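I've been on the waitlist for a therapist in Kurnport since February. A thread, for anyone else who is number 398 in line.

Yes, I know my number. I asked. The person on the phone seemed surprised that anyone would want it and went off to look it up. I had seven minutes of pan flute to regret asking.

To get on the list you fill out an intake form. Page one asks how often you feel overwhelmed by small tasks. The form has eleven more pages.

Page nine asks the same question again with the answers in reverse order. I said "often" both times, so at least I'm consistent.

My insurance plan has an online directory called Visside. I searched for anyone within an hour's drive who sees adults for anxiety. It gave me a podiatrist in Plotham and a counselor who retired. I called the counselor's old office anyway. The voicemail wished me well in a tone I found pretty therapeutic.

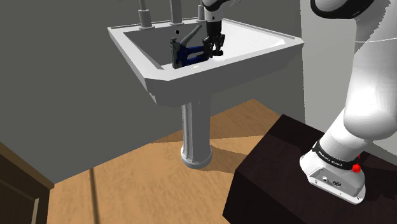

Paying out of pocket was plan B. One place in Plotham quoted me $325 for the first visit. I said I'd think about it, and then I lay on the rug and thought about it.

There was also a package deal — first visit plus three follow-ups for $1382. I did the math twice. The package costs more than buying them one at a time. When I pointed this out, I was told the package includes a workbook.

Then a coworker told me about the group program at Quan. Free, evenings, a room over the library. I have always said I'm not a group person. I have now gone six times, so I may need to stop saying it.

Mostly we sit on bad chairs and somebody says the thing you were planning to say, except they say it better. There's a breathing exercise at the start. I spent the first month doing it wrong and feeling fine.

What helped me, in case you're stuck too: ask the clinic about a cancellation list, which is a different list. Ask if they have interns, who are supervised and often have openings. Ask about a sliding scale even if it makes your ears hot.

And if things get really bad, don't wait on any list. Call or text 988, any hour. I mean that one with no jokes attached.

Kurnport called this morning at 8:40, by the way. I've moved up to 397. They wanted to know if I could fill out the form again, as the old one has expired.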